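The Line on the Floor

Ewan Goodwin had written the rules for the kitchen bench at Rurcombe himself, and on Monday he had to defend them to the woman who was going to sign them off or send them back.

Jolene Dunstan had come over from Kallville on the early train. She read standing up. The document ran to 74 clauses and she had put a pencil mark beside 8 of them.

"Clause 12," she said. "Nobody puts a hand over the bench while the arm has power. Even if it's parked?"

"Even if it's parked."

"You've lost time to that."

"We lost 48 minutes in October. I wrote it down."

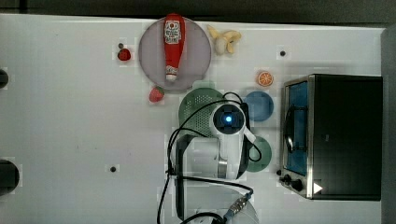 "Who is allowed to restart it after a stop?"

"The person who stopped it, once they've walked round the bench and signed the sheet. If they've gone home, it waits until morning."

She rubbed out one of her pencil marks. Ewan tried not to look pleased. At Sutcliffe, where he had worked before, anyone passing could press the green button, and one afternoon a lad called through the door that it was clear when he had only looked at one side. The lad kept his fingers. He did not keep his job, and Ewan had always thought the wrong person went.

"Clause 31 is the one I don't like," Jolene said. "Objects to be set out in stable positions before a run. What does stable mean?"
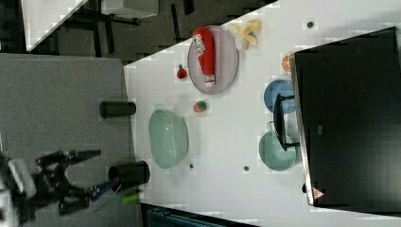
A rule is only as good as the tired person reading it, and Ewan knew that clause 31 had been written by a tired person as well. He had meant that things should not roll or tip. He looked across at the bench, at the frying pan resting over the two dishes and the black cups lying on their sides on the grey surface, and tried to decide whether he would pass it. The ketchup on its plate he would pass. The pan he was less sure of – it had a long handle, and a knock to the handle would move the rest.

"It means whatever the person setting out thinks it means," he said.

"Then write down what you think it means."

He sat down and did it while she waited. It took three goes. The version she initialled said that nothing was to rest on anything else unless the test sheet called for it, and that round things were to be wedged or listed.

"Grundville will say it's fussy," he said.

"Grundville can ring me."

She put on her coat, then stopped at the yellow line on the floor and asked him which side of it she was supposed to walk.

Comments

marrow_pete: Worked under a clause 12 for years. Hated it until I trained my first apprentice.

Lindy K: Liked this. Was the lad at Sutcliffe ever going to come back into it? I kept waiting.

oldfitter: We had the same row over "stable". Ended up with a drawing on the wall.

More short fiction
The Night Inspector
Two Keys for the Pump House
Page 282
What the Ferryman Signed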